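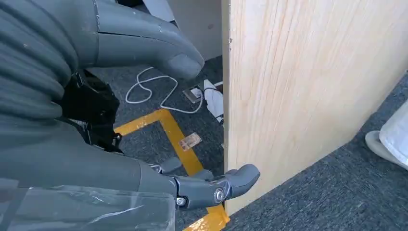

Right hand on the edge of the pine ply, wrist camera.

August 2019

Board handling, right arm. Shared workshop, carpeted end.

Aim for the session was to get the hand to hold a tall sheet upright by its edge while somebody else marks it out. We have wanted this since April, when the Woltmont bench went in and there was no longer room to lean sheets against it.

Started with the old grip pose, the one written for boxes. It closes all the fingers at the same rate and pushes the board away before the palm is anywhere near. Changed it so the lower fingers go first and stop on the face, then the palm comes up to the edge. Much better. Out of 16 tries with the new pose the board stayed up in all but four. Three of those were the same fault – the hand came in too high and the sheet turned about its bottom corner. The other one I can't explain and didn't write down properly.

Closing speed is now 37 per cent. Faster than that and the fingertips knock the board instead of settling on it. Slower is fine for the board but the controller times out before the grip is reported closed. The timeout is in the Perkov config file, not ours, so leave it alone until we have a backup.

Plastic film on the lower part of the hand: keep it on for now, but it needs redoing. It is crinkled and I don't want an edge working its way into a finger joint. Tape it further back next time.

Check the two silver bolts on the finger joints before the next run. I did them up by hand and have not put a torque driver on either.

Cut edge of the ply is rough. Sand it before we do any more grip tests, or the results won't compare with the Grgić boards, which come with a clean edge.

Floor: the yellow tape is getting scuffed. The positions in the pose file are measured from the bend, so if anyone relays the tape, put it back in the same place and measure again. White cable by the floor socket wants coiling up and moving before we try walking a board sideways.

Battery read 86 per cent at the start. Forgot to read it at the end.

To do:
– lower the approach height and repeat
– log the grip force, the field was blank all session
– ask Siltville about the spare fingertip pads, still no reply
– try a thicker sheet once the thin one is reliable

Left arm not touched. Its pose file is still the April version.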